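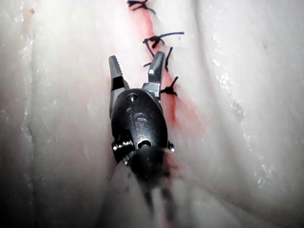 A grasping instrument with its jaws open over a sutured incision.

Every party loves science in September, when conference season needs a backdrop. Lab coats are borrowed, goggles are worn, and a minister peers into something expensive.

Then comes the budget. Bjartur Vestergaard, my own representative, gave a speech of up to 2000 words on the glories of research and voted the next morning to cut 13 public grants. He has since explained that the market will step in. I look forward to hearing which bit of the market fancies studying river silt for nine years.

I don't think progressives are any purer. We like evidence best when it agrees with us, and we go rather quiet when a study of our favourite housing scheme comes back lukewarm. But we do at least believe in paying for the study. The Steinarsdóttir report ran to 534 pages and annoyed everyone I know. I'd fund another tomorrow.

Recent posts
Filmont votes again, sighs
Who reads the Zikik consultation?
Jusard and the bus lane that wasn't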